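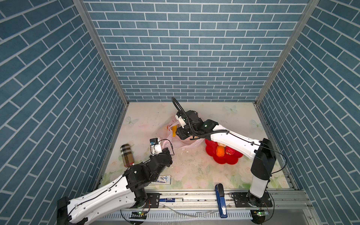

How long before the contest should I set up the word list?
Give yourself an evening, ideally the week before. I do mine in October for our autumn bee at Torkard, once the schools have sent their entries in.

Section 3: Loading words for a spelling contest

1. Open Jastuline and choose New Bee. Type the venue name as you want it on the scoresheet (mine says Dulthorpe Hall).

2. Paste in your words, one per line. I load 70 for a field of 12 spellers and we've never run dry — though we came close once when two finalists simply wouldn't miss!

3. Tick British spellings. Do this before you sort, or the sort goes back to the start.
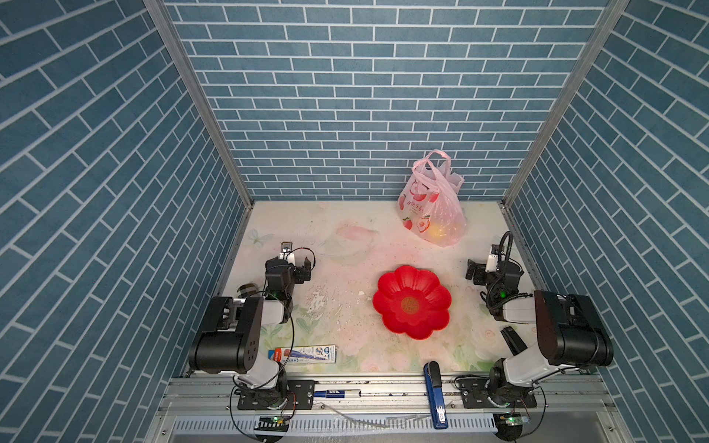
Red flower-shaped bowl and a pink bag with fruit in it

Note: alternative spellings go on the same line with a slash between them. The pronouncer sees both and the judges can accept either.

4. Drag each word into Easy, Middle or Final. I read every one aloud as I go, which feels daft but does catch the homophones.

5. Print the pronouncer's copy, then press Lock.

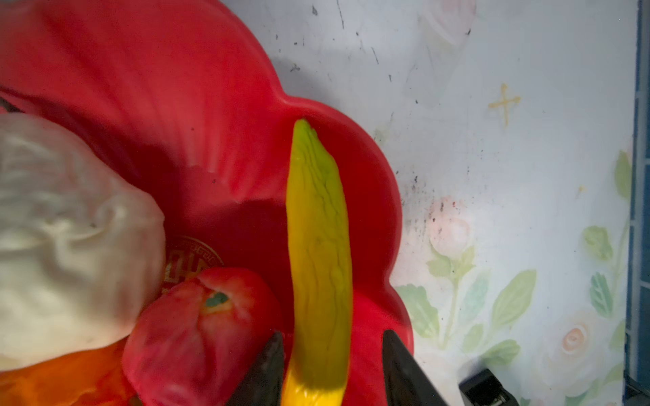 Inside the red bowl

Caution: once a list is locked you can't add words, only skip them. Save a spare copy first (I call mine Ambaye, so it's nowhere near the real one in the folder). If you need to unlock, see page 44.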